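Upstairs room at Cliklow building open again after paint job, bookings being taken now

ROSECK - The big upstairs room at the old Cliklow building on Sevier Street is back in use. White walls, white ceiling, clean floor. Doors opened at 9 a.m. and people were in there the same morning.

The room had been shut since August, when a leak over the stairwell left stains down one wall and brought a chunk of plaster down on the landing. No one hurt. The landing was roped off and the regular groups were sent to other places around town, mostly the library basement, which is smaller and which several of them did not like much. Low pipes, for one thing. One table tennis group gave up on it after a single evening.

Work was done by Cao, the painting and plaster outfit from the other end of Sevier. Their bid covered the patching, two coats on the walls, two on the ceiling, and the scaffold to get up there. The ceiling was the slow part. It is high and it had not been painted in a long time, and the old cream color kept coming through the first coat in patches, so parts of it got a third. Cao did not charge for the third.

The white was not everybody's first choice. The old cream had its fans. A sheet went up by the front door over the summer asking people to pick between white, a pale green and leaving it how it was, and 280 people wrote something down. White won it, cream was second, green did badly. A few people wrote in colors that weren't on the sheet. Those were not counted, the building office said, though one person asked for orange on four separate lines in what looked like the same pen.

The floor stays brown. There had been talk of covering it but the price came back too high and it was dropped. It has been scrubbed and the worst of the old tape marks are off. Anyone putting down tape from now on is asked to use the low-tack kind and pull it up before they go. Same goes for chalk. No chalk, in other words.

What it costs

Rental rates are the same as before the closure. The deposit is $100, was $75, and comes back within a week if the room is left how it was found. The office says it wanted to hold the hourly rate and the deposit was the only thing that moved. Groups with a standing booking from before August keep their old slot if they call by the end of the month. After that the slot goes to whoever is next on the list, and there is a list.

Bookings are at the window on the ground floor or by phone. The online form is not working yet. People who filled it in last week should call, those requests did not go through and the office has no record of them. It is sorry about that.

Getting in

Use the Sevier Street door. The side door is still locked while the landing rail gets finished, should be a few more days. The elevator runs but the light in it is out, a part is on order. Parking behind the building is open again now the scaffold truck is gone, except for the 4 spaces nearest the dumpster, which are being kept clear for the rail delivery. Cars left in those will be towed and at least one already has been.

Heat is on. The radiators were taken off the wall for the painting and put back, and the one by the far window knocks a bit when it comes up. The office knows. Bring a sweater for early slots, a ceiling that height takes a while to warm under.

Who is back

Daytime hours have gone mostly to classes, evenings to the dance and exercise groups. The seed swap is coming back too, with a later start then last year. The quilt guild has not decided. It has been meeting at the Methodist hall and has got used to the coffee there. The chess club is staying put at the library.

The sound is different, several people said so on the first day. More echo. The old curtains came down before the painting and had to be thrown out, and there is nothing up in their place. New ones were priced at $552 for the set and that money is not in this year's budget. The office is asking whether anyone has long curtains going spare, any plain color, hemmed or not. Drop them at the window. Not stage curtains, someone has offered those already and they are too heavy for the rods.

Also wanted: a step ladder taller than the one in the closet, which does not get anywhere near the light fittings now the scaffold is gone. Bulbs were all changed while Cao was up there so it is not urgent.

Folding chairs and tables are stored in the hallway closet same as before. The closet was repainted as well, shelf by shelf, and things have been moved. Extension cords are on the left now. The lost property box, which sat in the room itself, is down at the ground floor window and is very full. Mostly gloves and water bottles, one good umbrella. Anything not claimed by the end of the month goes to the thrift shop.

A look at the stairwell roof is planned before winter to make sure the patch is holding. The room should be able to stay open for it. If not, groups will get a call the day before, and a note will go on the front door.

Hours are 8 a.m. to 9 p.m., last booking ends at 8:30 so the floor can be swept. Closed on holidays. Quesions to the building office, Cliklow building, Sevier Street, ground floor window. Lunch break there is noon to 1.

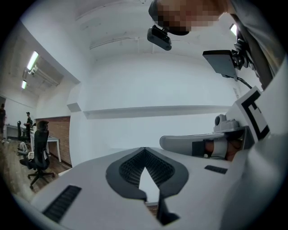
In use again: the white upstairs room at the Cliklow building, Roseck, with its high ceiling.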